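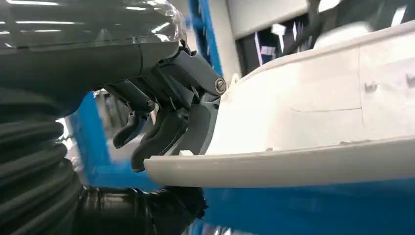

Right, white plastic, and how I get mine clean, as promised to the people who asked under my bathroom post. It'll be a long one so get the kettle on. First thing is to work out what white you've got, because hardly any of it is proper white. Look at the lip on the big moulded piece in the photo, long and smooth and rounded, and I'd call that cream-white. If yours looks like that, don't assume it's gone off! It may well have left the factory that colour.

My test for whether a thing is yellowed or just cream: turn it over, or find a bit that's always been covered. Under a rubber foot is good. If the hidden bit matches the front, it's cream and you can stop worrying. If the hidden bit is much brighter then yes, it's yellowed, sorry.

I did not do this test on the Perkivon tray that lives over my bath. I spent a whole Sunday scrubbing it, then flipped it over and it was the same colour underneath. Lovely and clean though.

What I've got on the go this week, for anyone following along: the Perkivon bath tray, two drawers out of the Kultberg unit in the hall, the salad drawer from the fridge, and a washing-up bowl that I am honestly fond of. I bought the Kultberg second-hand in December and the drawers came with a ring in the bottom from somebody's paint tin.

Warm water and washing-up liquid first. Always, even if you can see it needs more than that. A lot of what looks like staining is kitchen grease with dust stuck in it, and it'll come off if you leave it to sit. I give it half an hour in the bath with a towel laid underneath so nothing scrapes the enamel.

Rims are where the muck is. Anything with a rolled or rounded edge has a shadowy bit tucked under it and your cloth sails straight past. Run a fingertip along the underside and see what you find (or don't, if you've just eaten).

For under the rim I use an old soft toothbrush, held nearly flat, going along the edge and never across it. Across just flicks the dirty water up your sleeve. Then a cotton bud for the corners.

Please don't use the green scourer. Please! It works beautifully on the day and then you've got a million tiny scratches, and every one of them holds on to the dirt, so it goes grey twice as fast. I ruined a perfectly good cutlery tray like that and it still annoys me when I open the drawer.

Same goes for the magic sponges, a bit. They're a very fine abrasive. On matt plastic I'll use one, lightly, wet. On shiny plastic they leave a dull patch, and you only see it once it's dry and the light's coming in sideways.

For marks that are still there after the soak: bicarb mixed with a bit of water to a paste like toothpaste, dabbed on with a finger, left for 10 minutes or so, wiped off with a damp cloth. That shifted most of the paint ring in the Kultberg drawer. What's left is a faint arc and I've put the takeaway menus on it.

I've also got a tub of Kikix from the hardware shop on Lennox Road, which is a sort of cream cleaner. It's good on tea stains and hopeless on felt tip. It also smells very strongly of fake lemon, so open a window. Try it somewhere hidden first, on anything you'd be upset about.

Bleach - no from me. I know people swear by it. I've had it turn a white chopping board yellower than it started, and I don't like it near fridge bits or anything food sits in. And never mix it with whatever else is under your sink, please, not even a splash of vinegar.

Felt tip and biro, as I've been asked twice already: a dab of surgical spirit on a cotton bud, rolled over the mark. Rolled, not rubbed, or you get a big pale blue smudge where you had a small dark blue line. Keep it off clear plastic, it can go cloudy or crack.

Sticky label gunk: cooking oil. Rub it in, go and do something else, come back and roll it off with your thumb. Then washing-up liquid again to get the oil off. The price label on my washing-up bowl had been on there so long that the shop has changed hands, and it came away in one go.

Rinsing matters more than I used to think. Bicarb left in a groove dries to a chalky line and you'll believe you've missed a bit. I stand things on their edge in the shower and run the water behind the rim, then dry them with a tea towel straight away. Leaving them to drip gives you water marks round here, our water's like gravel.

Proper sun yellowing, the deep sort you get on old light switches and fridge handles, I can't help with. There are peroxide methods and some people get brilliant results, but I've only tried it once and it came out stripy. I'm not going to tell you how to do a thing I'm bad at.

What does help is where you keep it. The bath tray used to lean against the window and now it hangs behind the door. The salad drawer's in the fridge in the dark and it's the whitest thing in the flat, apart from the beetroot corner.

Someone's asked about garden chairs. Same routine, bigger brush, do it on the grass, and have a good go at the feet because the green gets right up inside them. I'll do ours when it stops raining and put the before and after on here.

Salad drawer's back in, bowl's back under the sink. One Kultberg drawer still to do and I've run out of cotton buds, so that's tomorrow.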